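I bought the Plenach floral bedding for the spare room in April, mostly because I was bored of grey, and I've ended up so fond of it that it has moved to our own bed and stayed there.

First, the print. I'd expected something washed-out and polite. The flowers are big, pink and mauve and red, peony-ish, and they go right across the sheet instead of huddling in the middle. Against pale walls and dark furniture it lifts the whole room (we have a light wooden bed and a dark cabinet, and it somehow gets on with both). My friend Songül Özkan came round on Thursday, took one look and ordered the same set for her daughter!

The fabric is cotton, 300 thread count according to the packet, and it feels crisp for the first couple of nights and then goes lovely and soft. I've washed it at least once a week. The pink hasn't dulled so far, and the reds haven't crept into anything else in the machine – I did run it alone the first time, just in case.

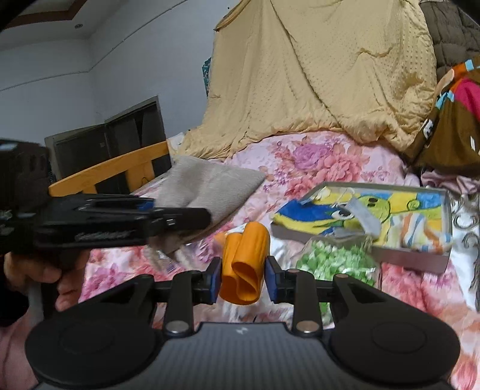 Where it really wins for me is as a surface. I do all my sorting on the bed, little bits and pieces everywhere, and the old Cladach sheet would ruck up into a heap the moment I leaned on it. With this one a quick tug at the corner puts it straight again. It's also very forgiving about creases, as the pattern is busy enough to hide most of them. I haven't ironed it and don't intend to start.

Grumbles? The pillowcases are a bit mean. Mine are slightly too short for the fat pillows I like, so the ends poke out. The washing label is enormous and scratchy and I snipped it off on day 2. And if you lose earrings as often as I do, be warned that small pink things vanish on it completely.

I'd still buy it again tomorrow. There's a blue version too, and I'm trying very hard to leave it alone until the autumn.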